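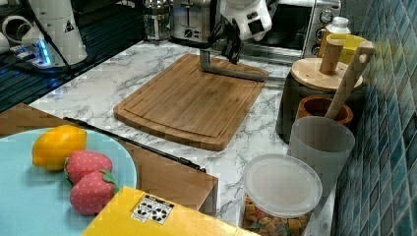
Valulley Shared House
Minutes of the kitchen meeting, July

Present: Fouad Nimri (chair), Dima Hakim (minutes), residents of both floors
Apologies: the two residents from the top landing

Meeting opened at 7.15 pm.

1. Minutes of the last meeting
Agreed, with one correction. The shelf to be cleared was the one over the fridge, and the larder shelf stays as it is.

2. Worktop
Fouad said the back of the worktop was full and asked what could move. It was agreed that the toaster and the toaster oven stay where they are, as both are used every morning. The French press stays too. Dima asked for it to be rinsed straight after use and the grounds put in the food bin – the sink trap was blocked again last month.
The corner by the mosaic tiles is for everyday things only: the utensil crock, the canister with the wooden lid and the cup in use. Dry food in clear tubs may stand there if the lid is on. Anything else goes in a cupboard.

3. Chopping boards
The bamboo board is to be washed by hand and stood on its edge to dry. The juice groove needs a brush. It is for bread, fruit and vegetables. Raw meat goes on the plastic boards in the drawer. Dima will oil the bamboo one before the next meeting.

4. Dish rack
Several people said that dishes are left in the rack overnight. Agreed that whoever cooks last empties it. A proposal to buy a second rack was not taken up.

5. Marble-patterned worktop
There was a question about stains near the hob. Fouad has asked Soven, who fitted the kitchen, what can be used on it. Their answer was warm water and washing-up liquid, no scouring powder. The old powder has been thrown out.

6. Money
The kitchen fund stands at 124. Spending since the last meeting was 118, mostly on bin bags, oil and the repair to the tap. Fouad will get a price from Keketti for new cupboard hinges – the branch at Abu Hammour has the right size.

7. Any other business
Labels on dry food to show the name and the month opened. Unlabelled tubs will be put on the table for a week and then shared out.
The tea towels are to be washed separately from the floor cloths.

Meeting closed at 8.05 pm. Next meeting in the kitchen, same time, date to go up on the fridge.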